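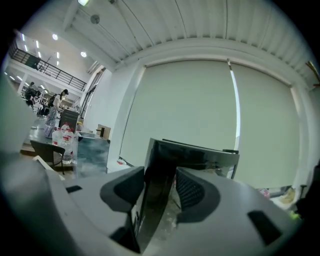
3.2 Shared corners and what collects in them

The window corner at Ladovard was our favorite of the 13 we studied, and it rewarded every visit! People treat a sill or a counter near a window as a landing place, and bags gather there quickly.

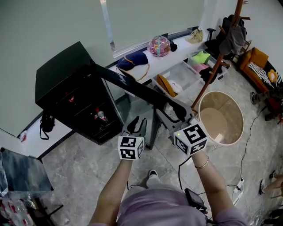

Storage under the counter did a different job. Clear bins let people find soft things (a cushion, say) without digging, and a coat rack close by took backpacks and clothing. We logged 60 short visits in December, seven of them to the refrigerator alone.
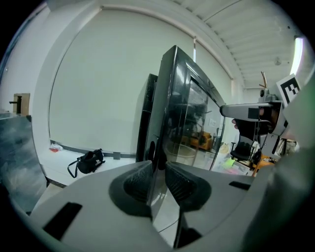

Figure 4. Window corner and black-framed glass panel, Ladovard.

Glass doors were a real delight to study, as they show what is on the shelves and also throw back the room. We return to reflections in Section 4.

13 shares | 7 comments

Related items
Counter habits at Nerell
Coat racks and entryways: the Ocampo study
Delumo storage notes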